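News > Local Politics > Plodeck > Newsletter

Plodeck mayor question heads back to council after petition falls short of nothing

March 8, 2026
By the Plodeck desk

Quick one, as the agenda packet came out late and we're still reading it.

The petition to bring back a directly elected mayor in Plodeck has cleared the clerk's check. 542 valid signatures. The charter asks for fewer than that, so it goes to council whether council likes it or not. Most of them don't, going by February's meeting, where the word "distraction" got used by both sides of the aisle and then again in the hallway.

Background for newer readers. Plodeck dropped the elected mayor when it moved to the manager system. Council picks one of its own to chair, the chair cuts ribbons, the manager runs things. Worked fine until the Geum Street closure, when people wanted someone to yell at and could not work out who that was. The petition started in the Lora end of town, where the closure hit hardest, and spread north from there.

What council can do now: adopt the change outright (no chance), or send it to voters. They can also put a competing question on the same ballot. That last one is where the action is. A draft has been going around that would keep the manager but let voters choose the chair from among sitting members. Supporters call it a compromise. Petition people call it a trick, and a few of them used stronger words in the letters we got.
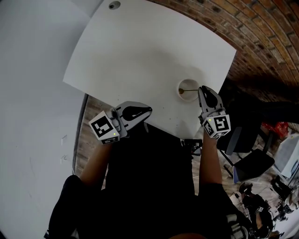 White tabletop with a round cutout, brick wall at the corner.

Count as we have it. Four members against any change at all. Two in favor of the petition as written. The rest are keeping quiet, and one of the quiet ones represents Lora, so expect a lot of phone calls to that office. If both questions go on the ballot and both pass, the one with more votes wins, thats in the charter and not up for debate, though somebody will debate it.

Cost. The manager's office put out a one-page memo saying an elected mayor would need a salary, a staff position and an office, and gave no dollar figure for any of them. We asked. Told it would be in the next packet. It isn't in this one. A memo with no number in it is not much use to anybody trying to vote on it, for or against.

Drorkis comes up a lot in this argument. Drorkis went the other way over a decade ago, manager out, mayor in, and depending on who you ask it is either the best run town in the county or a cautionary tale. We'd say neither. Their roads are better than ours. Their budget meetings run longer and get meaner. The last mayoral race there was close enough to go to a recount, and the council and mayor spent the following spring fighting over who hires the parks director.
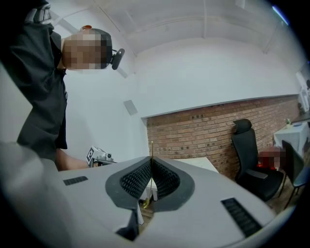 Black short-sleeved shirt, camera strapped at the side of the head.

Timing matters more than it looks. Council has to act inside 10 days of the petition being read into the record. Miss it and the question goes on the November ballot by default, with no competing measure beside it. So the petition side is happy with delay for once and the no side needs a fast meeting. Funny to watch after the last year.

Public comment is open for the reading. Sign up sheet is at the door, closes when the meeting is called to order. Three minutes each. Written comments go to the clerk and have to have a street adress on them or they get set aside, which happened to a good number in February.

Also on the agenda, briefly: the Geum Street sidewalk contract (second reading), a liquor license transfer, and the library lease, which was pulled last time without explaination and is back with the same wording.

More after the vote. If you have the earlier draft of the competing question, the one with the term limit still in it, send it over please. We have heard it read out loud twice and have not seen it on paper.

Contact the newsletter desk | © 2026 Plodeck Newsletter | Back to top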